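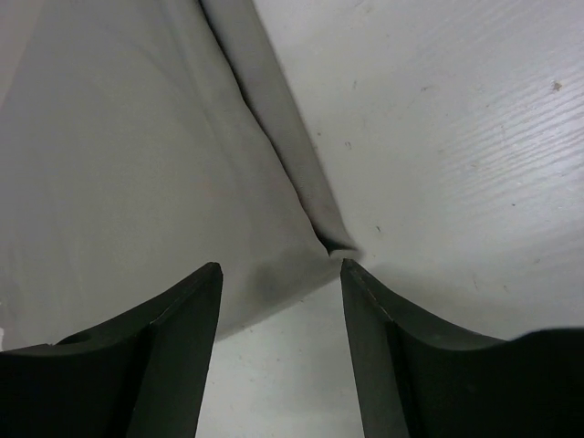

I have not written here for many weeks, and the reason is a small game called Lurketwood. Probably you never heard of it. It is a game about walking in a forest at night and collecting lost things for the people of a village, and it was made by a team with only 2 people. I bought it in September on Vuko, the store where I buy most of my games now, and then I forgot it completely until this winter.

Now I have played it for 63 hours. My wife says this is too much for a game with one forest.

But I want to write about the save files. Last week the developers released a big update, and after it my save did not open. I saw only a gray screen and the music of the main menu. I tried to start again three times. I also tried the other computer, where the game was not even updated yet, but Vuko had already copied the broken save there, so I lost both at the same time.

I was quite angry, I must admit. In the forum of the game I found many people with the same problem. Some of them wrote very rude messages to the developers, and I did not like to read this. One of the two, Nanna Þórarinsdóttir, answered almost every message, also the rude ones. She explained that the update changed how the game remembers the items in your house. If you had more than 300 items, the old file could not be converted. I had a lot of lanterns, so I understood immediately.

What I did to get my save back

In the end it was not so difficult, but the steps were in four different messages, so I put them together.

1. Turn off the cloud save in Vuko before you do anything. I forgot this the first time and my repaired file was replaced by the broken one.

2. Open the game folder and look for the folder with the name "old". The update puts a copy of your last good save in it.

3. Copy this file to your desktop and keep it there, also after everything works.
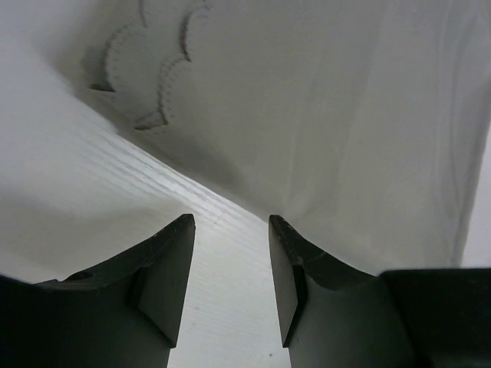 4. In the settings of the game on Vuko, choose the version before the update. Start the game, load the old save and sell or throw away items until you have fewer than 300.

5. Save, close the game, and go back to the new version. The first loading takes long. Mine needed several minutes and I thought it was frozen.

I lost one evening of playing and most of my lanterns. The new limit is 1000 items, so I can start to collect them again.

After this I looked at how my other games keep their saves. Osach, the racing game, lets you go back to any of the last ten saves from the menu, with the date next to each one. Matsuda has only one slot and no copy at all, and I have played it for years without thinking about it. I copied that file to a USB stick on the same evening.

If your save in Lurketwood is still gray after step 5, write me in the comments which version you have. I can't promise that I know the answer, but I kept the links to all the forum messages.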